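Workshop diary, Curnance refurbishment program, Dreketcombe
May, entry 8

The bench was opened at 8 and the remaining desktop towers were brought over from the Clillbridge delivery. All units in this batch are intended for the Flores reading room, which has asked for machines suitable for catalog searches and word processing. Maritza Correa signed the intake sheet and I entered the asset numbers.

Work in the afternoon was confined to tower 87. It was laid on its side on the slotted table with the cover off. The processor socket is empty and its lever has been left raised until a replacement is issued from stores. The hard drive is held in a blue plastic caddy, and the caddies are to stay with their own towers throughout the program. The cables near the board were left as found.

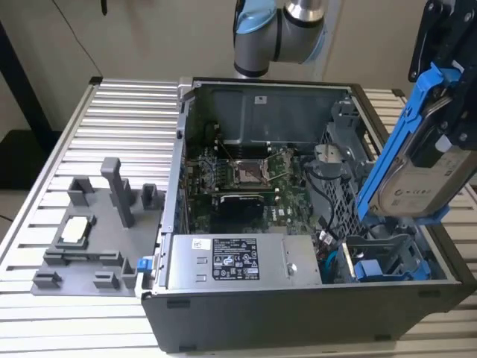 Dayana Cuadros asked that the drive serial numbers be written down before any caddy goes into its cage, as the labels are hard to read once the case is closed. She added that 2 units in the previous batch had to be reopened for this. The request was accepted and the intake sheet will have an extra column.

Stores confirmed that 20 processors are on order. No delivery date was given. The power supply in tower 87 is to be tested before the unit is assigned, and the result entered on the same sheet. Thermal paste is running low and has been added to the supply request.

Bench closed at 5:20 p.m. Keys returned to the front office.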